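Larix Desk Clutter

README, release 5

What this is

Larix is a set of short demonstrations of people tidying, fetching and putting back things on real desks, recorded with a hand-held gripper that has a wide-angle camera on it. It was made to train small manipulation policies, and to settle an argument between Femi Eze and Inna Demchenko over whether a policy trained on neat tables would survive contact with Inna's desk. It did not. The argument has since moved on to other subjects.

What's in it

956 episodes, of which 259 are held out for testing. Each episode has the video, the gripper opening, the estimated hand path and a one-line instruction typed by the person who did the task. We fixed spelling in the instructions and left the attitude alone. "Put the stupid plush back" is a valid training label and appears more often than we would like.

All episodes were recorded at desks in the Tudorside office, in whatever state the desks were in. Collectors were asked not to clean up first. This was the only rule in the protocol that everyone followed.

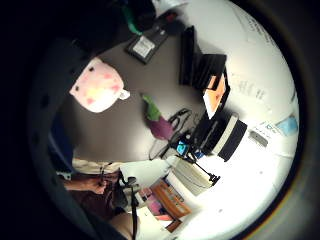 How long is one episode?

Most run from the moment the gripper leaves its resting spot to the moment the object is let go, and anything longer than a minute was split or dropped. The start and end marks were set by hand, so expect a little dead time on either side.

Folder layout

Episodes sit in one folder per desk, one subfolder per take. Instructions are in a plain text file next to the video. The test split is a list of episode names in the top folder; please use it as is. An earlier release shuffled the split every time you loaded it, and produced some very encouraging results.

Known problems

Cables. They move when you touch anything near them, they look like each other, and the hand path estimate sometimes drifts when a cord fills most of the view. Yabsira Belay flagged the worst takes in the notes column. We kept them in, on the theory that your robot will meet cables too.

Soft things. Pouches and plush toys have no fixed shape, and the gripper opening tells you very little about how well they are held. If you are using opening width as a signal for a successful grasp, test it on hard objects first and then lower your expectations.

Hands and sleeves. The other hand of the collector wanders into view in many takes, sometimes to steady an object, sometimes for reasons of its own. Takes where it helped are tagged "assisted". Takes where it only got in the way are tagged "arm", and you can filter on either.

Printed pages and screens. Some desks have paper on the wall behind them or a screen nearby. Dede Kyei went through every episode and blurred anything a person could read and might regret. If you find one that slipped past, write to us and we'll pull it.

Left-handers. There is one. His name is not in the data, but his takes are easy to spot, and we suggest not drawing conclusions from a sample of that size.

Loading it

The loader is called appiah and needs 10 lines of setup, most of which are paths. It reads one episode at a time. Loading the full set into memory is possible and has been tried, by Femi, on a laptop Mevton would like back in working order.

Use and credit

Free for research and teaching. Please don't use it to identify people from their desks, even when it would be easy. Credit goes to the Larix group. Questions about the recordings go to Oleksandra Dovhaniuk, questions about the loader go to Femi, and complaints about the state of the desks can be left on the desks — there is a pile.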